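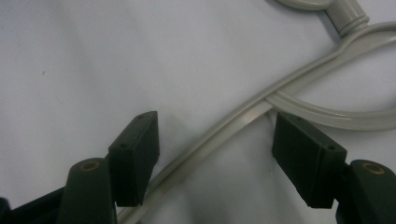 Stethoscope tubing between the open fingers of a hand-held gripper.

Dimedeck posts first batch of hand-recorded gripper demos

July 27, 2026

PRENDOV - Small robotics shop Dimedeck put out the first piece of its household and clinic handling set this morning. 2165 demonstrations, all done by people with grippers in their hands. No robot arm anywhere in the recording. The set is called Rekolero and it's up for download now, free for schools and labs, paid license for everyone else. Price for the paid one wasn't on the page when we checked.

Quick version of how it works, for anybody who hasn't followed this stuff. A person holds a gripper with a camera on it and does the job. Pick it up, turn it, put it down. The camera sees more or less what a robot's wrist camera would see, fingers included. The footage and the finger positions get saved together, and then a robot arm with the same kind of fingers is trained on that. The older way is remote control, where you sit at a second set of handles and drive the arm through the task. Dimedeck did it that way until April and still does for anything heavy.

Why the switch? Speed, mostly. The company says one operator driving the arm remotely got 80 usable tries in a good day. Going by hand they pass that before lunch. The hand-held tries are messier though, and more of them get thrown out. They didn't give a number for the throw-aways. We asked twice.

77 objects in this batch. Lots of them are long, thin or bendy, which is on purpose. Stethoscopes, clothes hangers, charging cords, measuring spoons on a ring, a dog leash. The boxes and cups everybody else starts with are saved for a later part.

Stethoscopes sound easy and are kind of a pain, according to the notes that come with the download. Tubing crosses over itself. You close on one length and the other one comes with it. Operators were told to come in from above with the fingers wide, get one on each side of the tube, stop, then close. The stop matters to the training people becuase it gives the software a clean moment to learn from. Early tries with no stop are in a seperate folder marked "fast" and you probably want to skip those.

Hangers have their own page in the notes. Grab the long bar, leave the hook alone. A grip on the hook lets the whole thing swing, and the arm they test on does not like that at all. 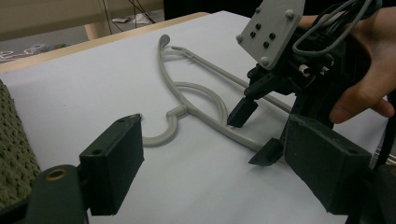
Two-gripper tasks make up the smaller share of the batch, 159 demos, and that's the part other labs have been asking for. One gripper holds, the other moves. Or one goes in first and the second waits its turn. Timing between the two was the headache here. Both recordings have to line up, and in the first weeks they drifted apart by enough that a handoff looked like it happened before it happened. Dimedeck now has operators tap the fingers together at the start of each take. Low tech. Works, they say.

Light was another one. Pale things on a pale surface, gray on white, shadows doing half the work. The company left those in. Its argument is that real rooms look like that and a robot that needs a bright green mat under everything isn't much use in a real room. Fair enough, but if you're training something small you may want to start with the higher contrast folders and add the rest later.

The software side is called Lã. It lines up the camera footage with finger opening, trims dead time off both ends, and flags takes where a hand moved too fast for the picture to stay sharp. Runs on an ordinary laptop. Open source, with the usual warning that the manual is behind the code. Installing it took us most of an hour and one restart.

Does the training actually carry over to an arm? Some. Dimedeck has put up clips of its own arm picking a hanger by the bar and laying it down again, and those look fine, a little slow. Nothing yet on the tubing. The company says those runs are still going and it would sooner post them late than post the three good ones. No outside lab has repeated any of it so far that we could find.

Also missing: touch. The fingers don't record how hard they press. For a hanger, who cares. For soft tubing it's a real gap, and the notes admit it. Pressure pads are planned for the next version of the fingers, no date given.

Remote control isn't going away over there either. Pans with something in them, full drawers, anything where a person's wrist would do some trick the arm can't copy, all that still goes through the handles. That wrist thing is a known problem with the hand-held way. People bend in ways arms don't, and a take can look perfect and be useless. Lã checks for it after the fact and tosses the ones the arm couldn't reach. A live warning, like a beep, is being tested.

Second batch is due in the fall. Dimedeck says folded cloth, jars with lids and more two-gripper work. It's also looking for people near Prendov to record, paid by the shift, no robot background needed, left-handers especially. Nearly everything so far was done right-handed and it shows in the data.

Sign-up form is on the Rekolero page, under the download links. Will update when the license price shows up.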